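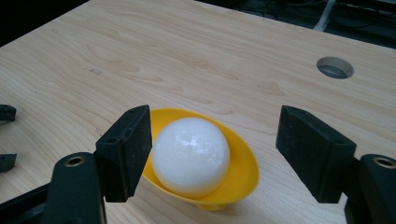
Jarmila Skála thinks the paste was too thin already in the pan, and that we should stop blaming the paper. She wrote this on the back of the test sheet and I copy it into the notebook so it is not lost with the sheet.

15 September 2020
Wheat starch paste, second series, for the Murín account books
Written by Viera Trnka

Purpose of today: to find one recipe which we can use for the spine linings and also, thinned, for the repairs of page edges. Until now everybody at Fakska cooks paste in their own way and the results cannot be compared. The first series I do not repeat, the notes are on the earlier pages, but the water was not weighed and I don't trust it.

Starch: Platari, the opened sack, stored in the dry cupboard. I sieved it before weighing. There were a few hard lumps near the top of the sack, which I threw away. The new sack is not opened yet and I would like to leave it closed until this series is finished, so that we do not change two things at one time.

Batch A. 200 g of water to one heaped measure of starch, soaked overnight in the pan with a lid. Heated slowly with stirring all the time. It became thick suddenly, as always, and I took it to 85 degrees and held it there until it looked clear and no longer milky. Passed through the sieve twice, then left to cool with a piece of film directly on the surface.

Batch B. The same, but no soaking. The starch was mixed with cold water just before the heating. More lumps in the sieve. After cooling, the paste was a little shorter under the brush, I mean it breaks and does not pull. For spine linings this is not a problem. For thin repairs I do not like it.

Batch C. As batch A, but I took it from the heat when it became thick and did not hold it. It looks good in the pan and it is easy to think it is ready. When it is cold you can feel small grains between two fingers. I would not use it for anything.

Strips. All strips cut along the grain from the Dornadard lining paper, the same sheet for all three batches. Pasted, laid on offcuts of the old account book paper, pressed between felt and boards. I marked the batch letter in pencil on the dry end. Please do not write on the pasted end, the pencil is pushed into the wet fibers and cannot be removed later.

Results so far. A holds well, and in the peeling test the paper splits before the joint opens. B holds nearly as well, only one strip lifted at a corner, and it was the corner where I had a thick place in the paste. C lifted along the whole edge on two strips.

About Jarmila's remark. She looked at batch B after I had thinned it for the edge repairs, and I think she judged this and not the paste from the pan. But she is right in one point: I thinned by eye. I added water from the spray bottle and worked it with the brush until it seemed right, and this is exactly the thing that I complained about in the first series. So the edge repair strips from today should be counted only as practice. The spine lining strips are made with paste that was not thinned, and these I consider valid.

She also asked why we do not use methyl cellulose for the edges and keep the starch for the spines. It is a fair question. My answer is that the ink in the Murín books runs with very little moisture, and methyl cellulose brings more water for the same hold. We tried it in December on a loose leaf and there was a brown line at the border of the wet area. It is possible that we applied it too generously. I don't want to close this question, but it needs its own series and its own page.

Storage. Batch A is in the fridge, covered, letter on the lid. Batch B is beside it. Batch C thrown away. No preservative in any of them, so smell before you use. If it is sour or there is a pink or gray spot, the whole jar must go, do not cut out the bad part. Last time somebody cut out the bad part.

Things to correct before the next cooking:
the thermometer reads differently when it touches the bottom of the pan, hold it in the middle
weigh the water for thinning and write it down immediately
wash the sieve before the paste is dry on it (this was me)
the hair brush with the short handle loses hairs, I took 3 of them out of one strip — please use the other one

Next step is to thin batch A in fixed steps and to repeat the edge repairs on the same offcuts. I would also like to see what the strips do after a week near the window, where the air is drier. Jarmila offered to do the peeling test this time without knowing the letters, and I will cover them with tape before I give her the strips.

Open: the second felt is still damp from the pressing, it hangs behind the door. Do not put it back on the pile yet.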